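Fusa Patterned Work Mat and Mesh Baskets: Frequently Asked Questions
Updated 2020-04-23

What is the mat for?
It gives you a soft, light surface for sorting small electronics, such as power adapters, cables and network gear. Dark parts are easy to find against the pale background.

Which patterns can I get?
The leafy vine print with small flowers is the only one in stock. A plain gray version is planned for June.

Can I cut it to size?
Yes. Use sharp scissors and cut from the back. Cut mats can't be returned.

How should I sort a box of mixed adapters and cables?
Lay everything out on the mat first. Put each power adapter next to the device it belongs to. Coil long cables and tie them, and leave the short ones for last. Small items you use every day can go in the baskets.

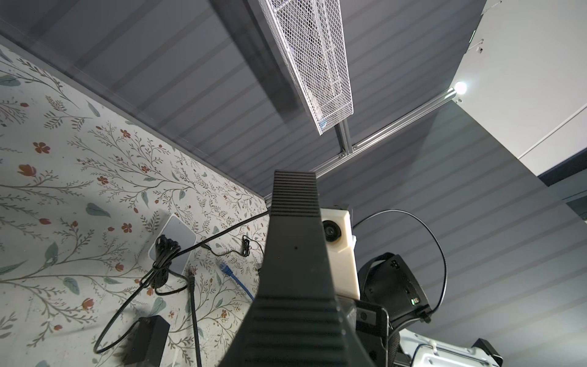
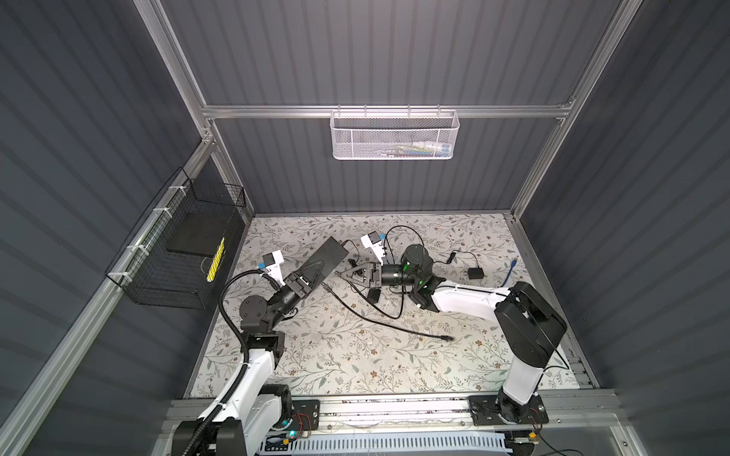
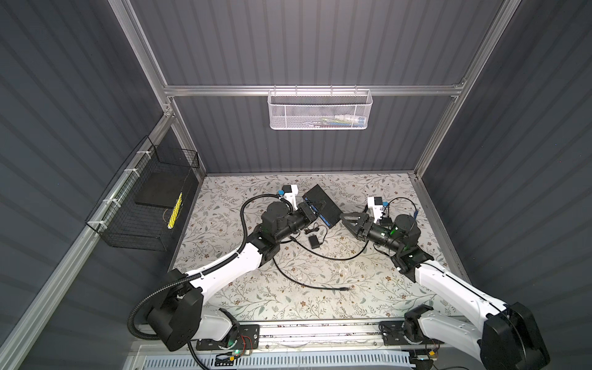 The vine and flower mat with network and power gear. The second and third pictures also show the black and white mesh baskets.

How do the baskets attach?
The black basket can be fixed to a side rail with cable ties. The white one hangs from a crossbar. Cable ties are not included. Buy a bag of 30 and you will have spares.

Do the baskets fit the Stundine rail?
Yes, and the Dovhaniuk rail as well. They do not fit the older Fornano rail, which is too thick for the hooks.

Can I put a network switch in a basket?
We don't recommend running one there. Keep powered equipment on a flat surface with space on all sides. Baskets are for flat pads, pens and other light things.

How do I clean the mat?
Wipe it with a damp cloth and let it dry flat. Don't put it in the dryer or iron it. Unplug and remove all equipment first.

What if my order is missing a part?
Write to us within 16 days and include your order number. The item number for the mat is 777.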